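We use cookies to keep you signed in and to measure traffic. Accept all | Manage settings

Braided supply lines: replace on a schedule or on inspection?

zavala_y
Two-bath house, all braided stainless lines under the sinks and toilets, age unknown. Static pressure at the hose bib is 60 psi. No leaks. A plumber quoted me for replacing the lot. Is there a technical basis for a fixed interval, or do I just inspect them?

macario_s
Fixed interval. The braid carries the hoop load and the inner tube only seals. You can't inspect the tube. Once a few wires corrode through at the crimp, the tube bulges and lets go without a drip first. I change mine every eight years and write the date on the nut.

D. Morelli
Disagree on the mechanism. Most of the failed lines I pull failed at the plastic coupling nut, on the toilet end, from overtightening. Braid was fine. At 60 psi the hose is loafing. Replace anything with a plastic nut and leave the rest until you see rust.

macario_s
Static is the wrong number. I put a lazy-hand gauge on a laundry branch and it recorded 112 when the washer valve shut. No expansion tank, check valve at the meter. The hose sees that spike every cycle.

D. Morelli
That's an argument for an expansion tank, which is cheaper than eight hoses. Fix the pressure.

fedoruk_n
You can do both. Two things missing so far:

1. Bend radius. A line that is too long gets looped tight to fit the cabinet, and the braid opens on the outside of the bend. Buy the right length.
2. Cleaner storage. Bleach and drain cleaner vapors attack stainless. Move the bottles out.

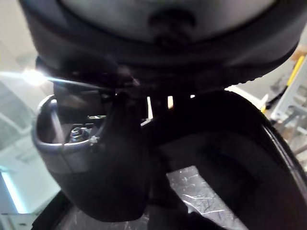

Bend radius matters most in the first inch past the crimp, where the hose can't flex and all the strain goes into the same few wires. If the line has to turn, let it run straight out of the fitting before it starts. The shape you want is a single open curve, like the silver metal loop at the left there, a rounded U with no kink in it. A rigid piece holds that shape on its own. A hose needs slack in the right place.

zavala_y
Checked with a mirror. Both toilet lines have plastic nuts, and one sink line has rust spots at the crimp. The kitchen is clean, but there was a jug of bleach next to it.

D. Morelli
Replace those three. Hand tight plus a quarter turn on the toilet end, no tape on the gasketed side.

macario_s
Replace all of them. You don't know the age.

zavala_y
Doing the three now and the rest in February with the expansion tank. Will post the gauge reading before and after.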